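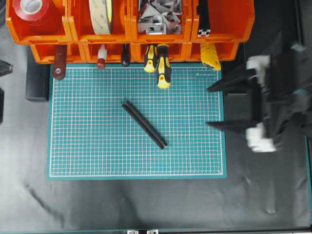

Warnero 现场改善组

问 Thanakorn Meesuk 机器什么时候能替人干活，他先问你说的是哪件活。拧同一颗螺丝，早就能了。把一条软塌塌的橡胶条从垫子上拿起来，放进该放的地方，他会停一下，喝口茶，然后说：“看橡胶条的心情。”

他在 Warnero 管配件间的自动化，入行16年，前半段修输送线，后半段教机械臂做一些他母亲认为不需要教的事。“我妈问我在厂里干什么，我说教机器收拾桌子。她说，你小时候我教了你九年，你也没学会。”

采访约在下午，地点是配件间外面的走廊，原因是里面太吵。中途有人推车经过，我们得把椅子往墙边挪，录音里有一大段全是轮子声。他对此毫不在意，照样往下讲，所以本文有几处引语是后来打电话补的。

先说橡胶条。外行看机械臂，总觉得难的是“够得着”和“抓得住”，Meesuk 认为这两样都还好谈。“金属角件是老实人，你昨天量它多长，今天它还多长。橡胶条会弯，会扭，会粘在垫子上，你夹住中间，两头自己有主意。”人处理这种东西靠手指上的感觉，顺手一捋就直了，捋完根本不记得自己捋过。要把这一捋写成机器能照做的动作，他的组磨了两个季度，中间还换过一次夹爪的指垫。

那现在会了吗？

“单根的，摆在垫子上，光线正常，会。”他说，“两根叠在一起，它会很有礼貌地停下来等人。”

我问等多久。他说看谁值班。

等的人多半是 Tadeo Riquelme。他在配件间配货，负责把各种零碎凑成一包一包的安装套件，机械臂停下来的时候，也是他走过去，把橡胶条拨开，再走回来。有人给这份差事起了个名字叫“人工干预”，Riquelme 自己叫它“喂饭”。

“它比新来的学徒强。”他评价机械臂，“不看手机。可是学徒第二个礼拜就知道胶带在哪儿了。”

我请他展开讲讲胶带，他叹了口气。
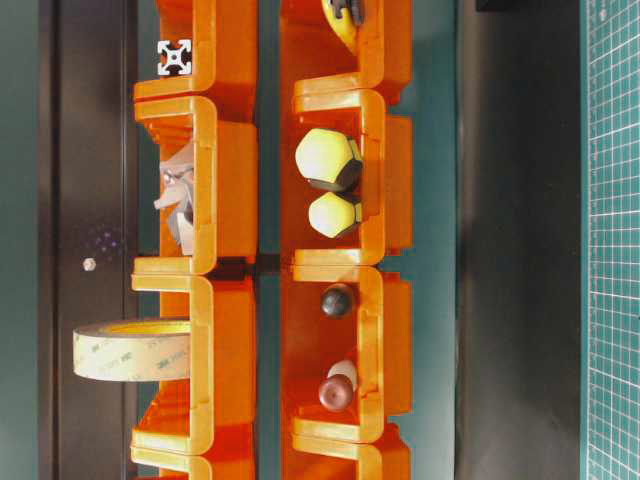 在配件间，收纳是一门没有写下来的学问。图纸上每样东西都有自己的料盒，料盒有编号，编号进系统，系统里的世界整整齐齐。问题出在尺寸上：有的东西买来就比盒子大。那卷印着3M字样的胶带就横在橙色料盒里，一大截伸到盒口外面，人伸手一抽就走，机器却要先弄明白这个伸出来的圆东西算盒子的一部分，还是算货，还是算障碍物。Riquelme 说，软件有过一阵子坚决认为它是障碍物，于是绕着走，绕得相当优雅，就是什么也没拿回来。

“我提议换个大盒子。”他说，“他们说换盒子就测不出它到底行不行了。我说，那你们是想要胶带，还是想要考试？”

Meesuk 听我转述这句话，笑了，然后替自己辩护。他的道理是，如果每碰到一样难拿的东西就给它定做一个窝，最后得到的是一间为机器装修的屋子，机器本身一点没长进，换个车间全部作废。Boonyarit 就走过这条路。那家厂跟 Warnero 做的东西差不多，几年前把整条配货线按机械臂的习惯重修了一遍，料盒统一，间距统一，连标签的朝向都统一了。验收那天很风光。后来客户改了包装，多出一种软袋，全线趴下。

“他们现在那条线还在跑，”Meesuk 说，“跑的是没改包装的那个客户。”

他也承认 Riquelme 有一半道理。配件间终究是要出货的，产线上的人没有义务陪他做研究。双方目前的默契是：盒子不换，胶带由人拿，机械臂负责角件和单根的橡胶条。这个安排谁都不满意，已经执行了挺久。

我提到 Vemotley。这家供应商的销售来讲过一次，幻灯片上写着他们的夹爪“可适应绝大多数手工具”。Meesuk 当时坐在后排，散场后请对方进配件间看看。料盒前沿挂着螺丝刀，旁边还有把黄色的美工刀，柄有粗有细，有的垂得低些，有的高些。他问销售，这一排算不算绝大多数。

“他说要回去确认。”

确认了吗？

“他发来了一份新的幻灯片。”

我不想把 Meesuk 写成一个专门看笑话的人，他对自己组里的东西同样不留情。夹爪动得快的时候，他说，看着像那么回事，参观的人都掏手机。“快是最便宜的。电机买好一点就快了。我更愿意看它慢慢地把一个歪掉的角件扶正，再拿起来。那个没人拍。”整套练习做了近2000遍，他认为值得写进汇报的进步，是它学会了在没夹稳的时候松手重来。以前它会带着一个只夹住边角的零件，满怀信心地走完全程，然后在终点放下一团空气。

聊到这里，我按提纲问了家务。凡是采访做机器人的人，这题躲不掉：什么时候能有一台机器替我叠衣服？

Meesuk 家里还真有一台，Dedeo，叠衣服用的，他小舅子送的乔迁礼物。“叠T恤不错。前提是你先把T恤抻平，正面朝下，领子对准那条线。”他比划了一下，“做完这些，你再多折一下也就叠好了。”

那袜子呢？

“袜子不在支持范围。”

他太太把那台机器放在阳台上，上面搁花盆，承重很好。

不过他对家务的看法比对机器的看法更有意思。他觉得人低估了自己家有多难。工厂再乱，东西总归是厂里发的，种类有限，今天在这儿的明天大概还在这儿。家里呢，茶几上放着什么，全看昨晚谁最后去睡。孩子的作业压着遥控器，遥控器压着半块饼干。让机器收拾这张桌子，它得先判断饼干还要不要。“这个问题在我们家，大人之间都没有统一意见。”

所以他的排序是这样的：重复搬硬东西，现在就能交给机器；从一堆里挑出要的那样，看那一堆是什么；软的、缠在一起的、伸到盒子外头的，还得有个 Riquelme 在附近。至于判断哪样该扔，他拒绝估计年份。

“每次我说了年份，就有人写进标题。”

我保证不写进标题。他还是没说。

Riquelme 对未来的要求具体得多。他不关心机器能不能叠衣服，他想要的是它停下来时能告诉他为什么停。眼下的提示是一盏灯和一声“嘀”，至于是橡胶条叠住了，还是角件勾在一块儿了，还是它又在跟胶带怄气，全靠他走过去自己看。碰上他手里正数着垫片，这一嘀，就得从头数。

“你让它说句话嘛。”他说，“说‘我夹不起来’，就这几个字，我不会笑它的。”

Meesuk 把这条记在了本子上，说可以做，六月排进去。Riquelme 问是哪一年的六月。走廊那头又有车推过来，我们起身挪椅子，录音里后面就只剩轮子声了。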